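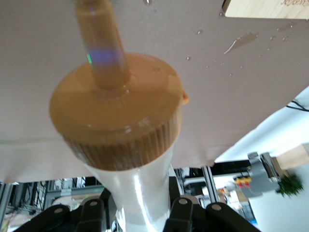
Wrist view from the glue task: white bottle, tan screw cap and spout, both fingers closed on the neck.

Halludura Chores, data card and README
Last updated Dec 23, 2020

Welcome, and thank you for reading the card before downloading the data! This is a set of 312 short recordings of a robot arm trying small jobs from kitchens and workbenches, put together by Danica Milošević and Damir Berisha at Grusis. We wanted something modest that a student with one arm and a free evening could learn from, and we also wanted to put our own answer on paper to the question every visitor asks us, whether these machines can do chores yet.

Our answer is "a few of them, slowly, if you set the table first." Picking up a bottle and holding it upright is fine by now. Squeezing one gently enough that you get a bead of glue and then stop is a different matter, and most of our gray hairs come from there. A person does it by feel. Our gripper has very little feel to speak of, so the policy leans on the wrist camera, and the wrist camera loses sight of the tip of the spout at exactly the moment you would like to see it.

What is in the set
There are 5 tasks: glue, wipe, stack, unscrew, pour. Each episode has the wrist video, joint positions, finger opening and a plain text note typed by whoever was at the desk. The notes are uneven. Damir writes "ok" and Danica writes paragraphs, and we have left both as they were.

Labels
Every episode is marked done, partly done or failed. We had 3 people label the glue and pour episodes separately, and where they disagreed we kept all the labels in the file labels_raw.csv - please have a look at it before you quote a success rate. Partly done is a generous category (Danica would call it too generous).

Known problems
Expect drops and smears of liquid on the tabletop in some episodes. If you train a detector for spills, start with the wipe notes, which are the most careful. Shiny caps and wet surfaces throw glare, and our older depth code, the one we called Tinlow, went badly wrong on both. We dropped depth from this release. The background is our real workspace with cables and shelves and a plant, and we did not mask any of it.

Splits
30 episodes are held out for testing. Please don't tune on them. The split was redone in October after we found near-duplicates in the stack task, so numbers from before then can't be compared.

Thanks
To the Angelovski workshop for the loan of a bench, and for a great deal of coffee - we owe you both back.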